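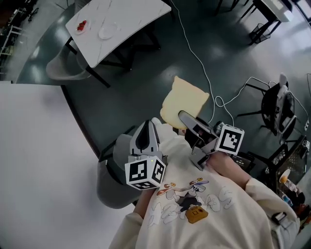

**Bruledside Community Bread Program: Progress Report to the Tahiri Fund**

Reporting period: January through June

## Summary

The grant supports weekly bread distribution and home baking classes for households in Bruledside. During this period the program served 254 households, opened its second pickup site on Flastier Street, and completed the first round of evening classes. Spending is within the approved budget. One item, the replacement of the deck oven, is behind schedule.

## Distribution

Sandwich loaves remain the most requested item, particularly among families with school-age children. In March we moved the pickup window at the main site from 3:00 p.m. to 5:30 p.m. at the request of working parents. Missed pickups fell in the weeks that followed, and the later window will stay in place.

The Flastier Street site opened in April in space leased from the public library branch. Attendance was low in the first month. Notices were then sent home through the elementary school, and the site now regularly gives out its full allotment. Parking is limited, and we have asked the branch for use of the rear lot.

## Classes

The evening course ran for 12 sessions. Participants learned basic white and whole wheat loaves, safe storage, and uses for day-old bread. Several asked for a shorter daytime course, and a draft schedule has been prepared for the fall. Handouts are available in English and Spanish. The Spanish version of the yeast and proofing sheet contained an error in the water measurement, which was corrected in May and reissued to everyone enrolled.

## Equipment and Supply

The deck oven ordered from Bistemico was due in February. The supplier has revised the delivery date twice and now expects to ship in August. Until then, baking continues on the older oven, which limits each batch and requires an earlier start for staff. No penalty clause was included in the purchase agreement. Future agreements will include one.

Flour costs rose during the spring. We covered the increase from the supplies line and do not request a change to the total award.

## Budget

Personnel and rent are on plan. Printing is slightly over because of the reissued handouts. Funds set aside for oven installation remain unspent, and we request permission to carry them into the next period.

## Next Period

- Install the new oven and train 2 staff members in its use
- Begin the daytime course
- Reach a written agreement on parking at Flastier Street
- Survey enrolled households on loaf size and variety

The full expense ledger and attendance records are attached as Appendix A and Appendix B.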